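A small box with a lid on it: an afternoon at the Allum bench

Posted Saturday, June 25, 2022

The kettle had only just gone on when she started telling me about lids. I had come up the stairs to the Allum workshop in Wirunville with a page of questions about wiring, and meant to begin with the early days and work forwards in a sensible way, but she had a lid in her hand (grey, square, a bit smaller than a slice of bread) and wanted me to run my thumb round the inside of it.

"Feel that? There's a lip. People think a lid is a flat thing you put on top of another thing, and then they wonder why theirs rocks. That lip has to drop inside the wall all the way round, and if you've left so much as a whisker of cable lying over the rim, it won't."

She has looked after the assembly bench at Allum for long enough that everyone in the building brings her their broken lamps. The work itself is junction boxes, the plain little enclosures that get screwed to the wall of a shed or the underside of a staging bench and then forgotten for years. Most of hers end up in greenhouses, as part of the Iveo watering kit that Allum puts together for growers in the valley. A box, a lid, a pair of terminal blocks, a length of cable, a mounting plate and the screws. I told her it sounded simple and she gave me the sort of look I had probably earned.

"It is simple. Making tea's simple, and I've had some dreadful tea."

Hers, I should say, was very good, and came with a ginger biscuit which had to be eaten well away from the bench. She likes a pale top to work on, and she likes to see plenty of it. A dropped screw shows up on a light surface, and so does a snipped end of wire, and she would sooner spend her time fitting things than hunting for them. The lid she puts down on its back, with the hollow side up, so that the first thing she sees when she picks it up again is the side that has to be clean. The cable she likes to coil inside the box until its turn comes, so the two travel together from one end of the bench to the other.
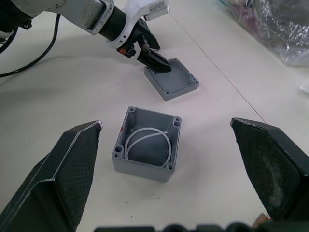
How long had she been doing this kind of work?

"Twelve years in November. Before that I did alterations, mostly hems and zips, in a shop on Escobedo Lane, and I still think the sewing was the best training I could have had."

She came back to the sewing several times over the afternoon. A hem and a cable, she thinks, go wrong in the same way. You are in a hurry, you pull, and the material remembers being pulled. When she coils a cable she lets it find its own circle first, loosely, over her fingers, and only then lowers it into the box, where it will open out a little and settle against the walls. Press it into a tighter ring than it wants to make and it will spring up at you the moment you reach for the lid. "Like a cat in a basket," she said, and then told me a long story about a cat and a basket, which I enjoyed very much and have had to leave out.

I asked about the terminal blocks, as they were the part I understood least. She fetched two out of a tub and put them down in front of me, side by side with a space between. The space was deliberate. Two blocks in a heap, she said, are two blocks you have to untangle with your eyes before you can use either, and new starters are forever picking up the pair by accident and dropping one. Set them apart and each can be picked up cleanly. She checks them while they are lying there: are the clamps open, is there a bent pin, are the two of them the same type? The Iveo boxes take a matched pair, and a batch came in a few years ago with a different pitch mixed in among the rest, and she has looked at every single one since then.

"It adds a moment. I don't mind a moment. What I mind is opening up a box I've already closed."

She is just as particular about tools. A screwdriver, by her rule, is either being used or is lying down with its tip pointing away from whoever is nearest. It does not stand in a mug. It certainly doesn't go in an apron pocket, and she showed me a darned place in an old apron that explained why. The handle matters more to her than the blade does, blades being cheap, and she prefers a thick round one that fills the palm, so that the turning comes from the forearm and the wrist can have a rest.
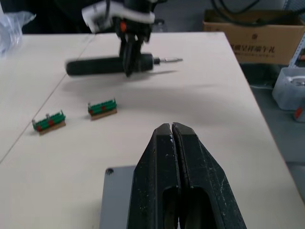
The business with the screws

By now we had had a second pot, and a van had come and gone in the yard with the week's deliveries. I had the idea that the screws would be the dull part of the conversation. They took up the best part of an hour, and I could have listened for longer.

There are 4 screws to a lid, one at each corner, and the order in which they go in is the nearest thing to a religion on that bench. You start all of them before you tighten any. Each gets a couple of turns, enough to bite and no more, and then you go across the box from corner to opposite corner, a little at a time, the way you would with the wheel of a car. Do one corner up fully while the others are loose and the lid will tip by a hair. It may well look shut. Then the greenhouse gets its first misty morning, and in comes the damp.

"I can hear it," she said. "A lid that's gone down square makes a small sort of full stop. A lid that hasn't just carries on squeaking."

Does she use an electric driver? She does, and she was rather funny about the years when she wouldn't have one near her. She had decided they were for people who couldn't feel what they were doing. Then her wrist began to ache at night, somebody put one in her hand, and she has kept one beside her ever since, although she starts every screw by hand and takes the last part of the turn by hand as well. The light at the front was what won her over. She had spent years tilting boxes towards the window to see down a screw hole, and with a ring of light around the bit she could leave the box where it was.

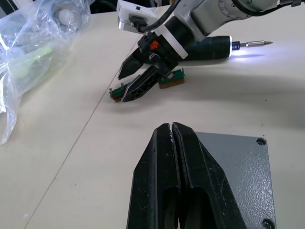 She still tells newcomers to learn with a plain screwdriver first, for a week at least. A motor will drive a crossed thread quite happily, she says, and it will do it before you have had time to notice. With a hand tool you get a stiffness, a kind of sulk, and you can back out and begin again with no harm done. Once you know that feeling in your fingers you will recognise it through a motor too, but she has never met anyone who learned it the other way about.

The mounting plates are a smaller subject, though not for her. A plate wants to lie flat before anything is fixed to it. She puts each one down and taps the corners with a fingertip, and if it knocks, it goes in the tray to be looked at. The holes are countersunk so that the head of the screw can sit level, and she runs a fingernail over the top of each screw after it is in. If the nail catches, the screw is proud and will scratch whatever is put against it. I tried this on a finished plate and was delighted to find that I could feel the difference straight away. She was kind enough to look pleased.

Keeping the bench clear

I had read somewhere that a tidy bench meant a tidy mind, and offered this up, and she laughed until she had to put her cup down. Her mind was a jumble sale, she said. The bench was kept clear so that the jumble had something to lean on.

What she asks for is modest. The box goes in the middle, with room for hands on both sides of it. Parts that are coming next go behind it, lying flat, and nothing gets stacked. Bags are folded over once the parts are out of them and moved up to the far corner, and at the end of the day they go off the bench altogether. Anything with a lead on it should have the lead running off the side or the back, where it can't drag across the work. She walks along the front of the bench before the first box of the morning just to look at where the leads are hanging.
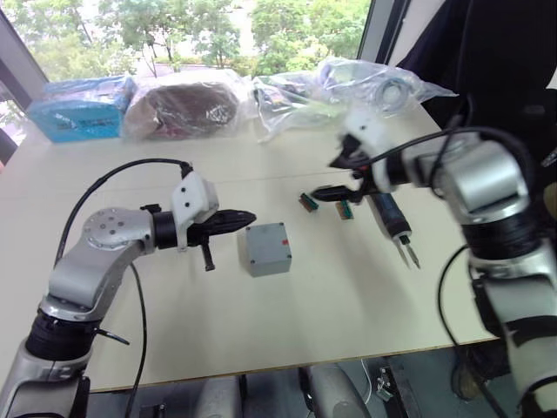
Then there is the book. Every box gets a line in it, written in pencil, with the number of the box and anything peculiar about it. She turned back through the pages to show me Box 209, which has the word "AGAIN" beside it in capitals. That was a terminal block fitted back to front, taken out, and fitted back to front once more after a telephone call in the middle. Box 318 was the first one she let a trainee close without standing over them, and she told me she had gone out and swept the landing so as not to hover. It was a good box. It went to a tomato grower on the far side of Wirunville and has never come back.

I asked what she would say to somebody who wanted to try a bit of this at home, perhaps a box for a garden light or a doorbell, and she thought it over while she rinsed the cups. She would like them to get a proper electrician for anything connected to the mains, first of all, and she made me promise to put that in. After that she would have them put the whole thing together dry, with no wire in it at all. Block in, lid on, screws started, screws out, lid off. Then do it again with the cable in. Most of the trouble people have, she thinks, comes from meeting every part for the first time on the same afternoon.

"And cut your cable longer than you want it. You can always take a bit off. I said that about trousers for years and it's every bit as true of cable."

She went back to the lids then, as she had been wanting to since I arrived, and let me fit one. I started all the screws before I tightened any of them and went corner to corner like a good pupil, and the last one squeaked. She handed me the screwdriver again and went to see about more biscuits.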